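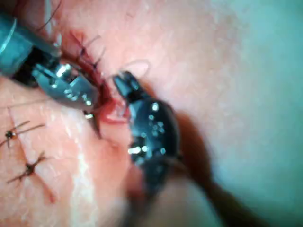 The visitor badge at Kistaline's open day in October says ASK ME ANYTHING, which seemed like the wrong way around, so I asked Ksawery Malinowski, who was running the suturing bench, what goes wrong.

"Fault 401," he said, with the look of a man whose day has just been made.

Fault 401 is a disagreement. Two sensors in one instrument joint report different angles, the software declines to pick a favorite, and both arms freeze. It came up 9 times in the run they call Vernetti, all on the same arm, and one of those times the jaws were closed on the thread. The console operator, Kazimiera Ostrowski, did what anyone would do and tried to back the other arm away. It was frozen too. So she sat there, she told us, for 74 seconds, connected to a stitch.

The tissue on the bench feels nothing and has no lawyer, but they wrote the thing up as if it did. I liked them for that. 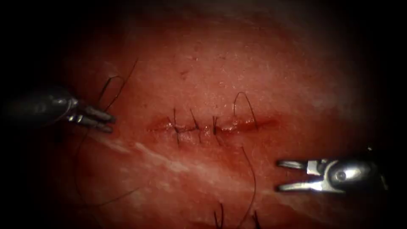

The culprit was a cable behind the wrist, routed by someone tidy. Every time the joint rolled past a certain angle the cable pulled on its connector, and the reading drifted. Moving the cable took 10 minutes. Finding it took most of a summer, during which they replaced the motor, the sensor, the other sensor and, in a low moment, the chair.

Ostrowski was more bothered by the release key. There is a small hand tool that opens the jaws when the power won't, and it was in a drawer labeled Sikora, under a stack of Sikora catalogs. It now hangs from the cart on a red cord. Malinowski demonstrated it, dropped it, and demonstrated the cord.

I asked whether 401 had come back. Once, he said, after somebody tidied the cables.

Lunch was in the Plirano room, upstairs, where the coffee machine was showing an error code of its own. I had the soup.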